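News > Research > Robotics

Simulated kitchens give robot arms a head start

Wed 9 June | By Siwan Rosser

A robot arm can get a lot of kitchen practice without ever scratching a countertop! Researchers at the Trevley lab have been training theirs in computer-made kitchens, 2,350 of them so far, each with its own layout and finishes.

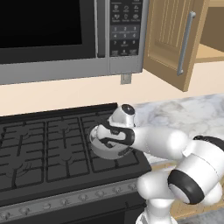
The simulated arm with its gripper over the cooktop, in one of the virtual kitchens.

The method, called Dritano, keeps changing the room while the task stays the same. After 3,358 practice runs, the arm finished 90 percent of its test tasks in virtual kitchens it had never met, up from about 70 with a single fixed room.

"I watched the scores come in and just grinned," said team lead Teun Segers. Tests on a real arm begin in August, and the group plans to share its code too.

14 comments | 70 shares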